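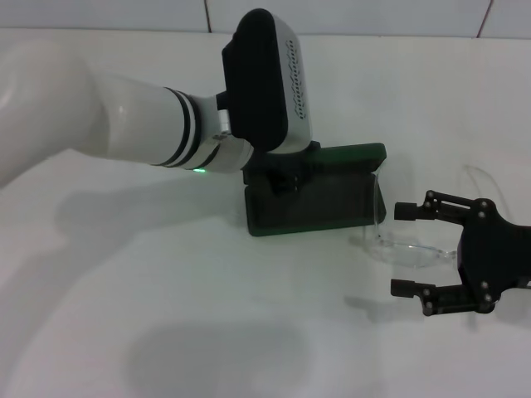

The Second Job of Every Kitchen Drawer

By Sibusiso Zwane
2023-11-21

My grandmother kept string. Short string, long string, string with knots she meant to get to (she never did), all of it rolled up in a drawer that wouldn't shut. I used to tease her about it, and then in May I moved into a place on Wirnen Street and unpacked two boxes of my own cables, corks and takeout menus. One menu was from Sarko, where I haven't eaten in 9 years!

So I've been asking people what's in their junk drawers, and wow, do people like to answer. My neighbor has seven tape measures and can't find any of them when she wants to hang a picture. A guy at the hardware store told me he keeps the keys to every apartment he ever rented, which I'm fairly sure you're supposed to give back.

I tried clearing mine out one Sunday. I got as far as a tiny brass hinge and sat there for ten minutes trying to work out what door it belonged to. It's back in the drawer. So are the menus, apart from Sarko's, which is on the fridge now because I got hungry.

My sister says I should buy dividers. Maybe I will, but I know they'd end up full of string.

Last updated: 2 days ago

Comments

Yeon: Seven tape measures is a normal number. I have ten.

idiritz: Keep the hinge. I threw one out and found the cabinet a week later.

Yeon: What did you order from Sarko though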